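Why does a paper bag have a name for every part?

By the Judik children's page, May 14, 2020

When you buy a cake, the shop gives you a bag, and you carry it home and you think only of the cake. Today we will think of the bag. A paper bag is a clever thing, and each part of it has its own name and its own work.

The handle. Many paper bags have a handle that looks like a little rope. It is paper too! A long strip of paper is twisted very tightly until it becomes a cord. One strip of paper is easy to tear, but when it is twisted, it is much harder to pull apart. Try it yourself with a strip from an old newspaper.

The gusset. This is a funny word. You say it GUSS-it. The gusset is the side of the bag that folds inward, like an accordion. When the bag is open, the gusset makes it wide. When the bag is closed, the gusset hides inside and the bag becomes flat.

The bottom. Look under a flat bag and you may find folds in the shape of a triangle. These folds help the bottom to open into a rectangle, and then the bag can stand on a table by itself. 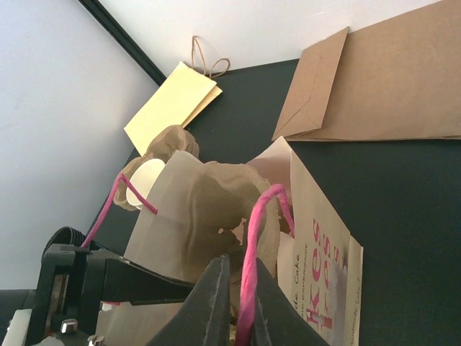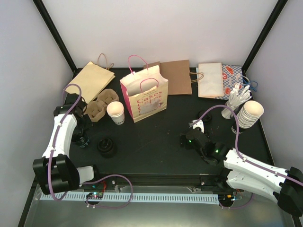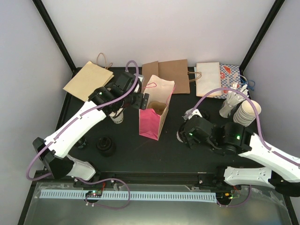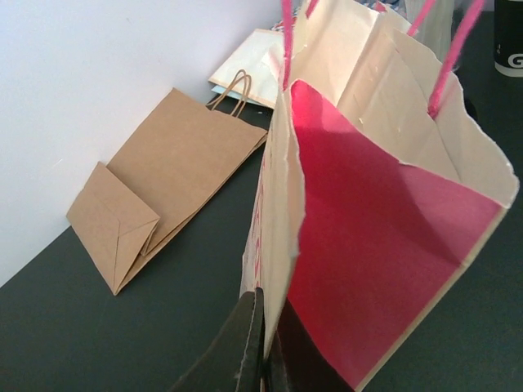
Paper bags with pink handles, and flat brown paper bags near them.

Kraft is the name of the strong brown paper. The word means "strength" in German. Kraft paper is brown because it was not bleached - this is the natural color of the wood fibers. White paper is usually bleached first, and after this the printer can put bright colors on it.

Flat bags are very good for a shop. In the storeroom of the Turkton bakery there is one shelf for 1000 flat bags. If all of them were open, the baker would have no place for the flour!

Something to do at home

Take a used paper bag, clean and dry. Open it and put it on the table. Can it stand? Now find the gussets and push them in gently with two fingers. Fold the bottom up and press the bag flat with your hand. Then open it again. Look at the lines which the folds have left, and draw over them with a pencil. Which lines cross each other?

Keep the bag when you finish. In July we will make a paper lantern from it.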